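Isurine Opens Orders for Paju Hand-Held Gripper Kit

VEDSTEAD, July. Isurine today opened orders for Paju, a pair of hand-held grippers that lets a person do household chores slowly, deliberately and with someone else's fingers. The recordings go on to train robots, which will then be able to do the chores slowly and deliberately by themselves.

The kit is aimed at labs and small automation teams that need demonstrations of two-handed work and do not have a pair of robot arms to spare, or the patience to steer them. The operator takes one gripper in each hand, stands at a table and gets on with it. Most people pick up the basics in a morning. Most people also discover that they have been folding washcloths wrong for years, a service Isurine provides at no extra charge.

Paju grew out of the company's own work at its Vedstead workshop, where staff spent last winter putting cloth into baskets and taking it out again. The first version was strong, accurate and so heavy that operators started finding reasons to attend meetings. The version now on sale weighs less and has a grip that can be held through a full session without complaint, or at least without complaint about the grip.

Each kit includes two cabled grippers, a mounting plate for each, a set of spare fingers and a license for Brodaso, the company's recording software. Brodaso stores both hands on one timeline and flags any take in which a signal dropped out. It will also let users delete a take, a feature added at the urgent request of everyone who tried the beta.

The company recommends starting with soft goods. Cloth is cheap, it doesn't break when dropped, and it never lands the same way twice, which makes it excellent training material and poor company. Cups, cutlery and boxed items can follow once the operator has stopped apologizing to the towel.

Buyers should know what Paju does not do. It will not pick up a coin from a flat surface with any dignity. It is not meant for wet work, hot pans or pets. The cables are a fact of life in this release; a wireless version is being looked at, and Isurine has learned not to attach a month to statements of that kind.

In beta testing, 14 teams used the kit for seven weeks and recorded roughly 4,000 takes among them. Their main requests were for a softer finger pad, now included, and a longer cable, now also included. One team asked for a gripper that could hold a coffee. That request remains open.

The first batch is limited to 300 kits. Orders placed now will ship in the order received, and existing Brodaso users can add the hardware to their current license. Demonstrations are held at the Vedstead workshop every Monday, and visitors are welcome to try both grippers on a basket and a piece of folded cloth.
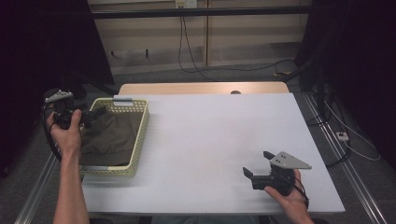 About Isurine

Isurine makes tools for recording manual work, along with the software that keeps the recordings in order. The company is based in Vedstead. Press inquiries, loan units and opinions on folding may be sent to the Isurine press desk.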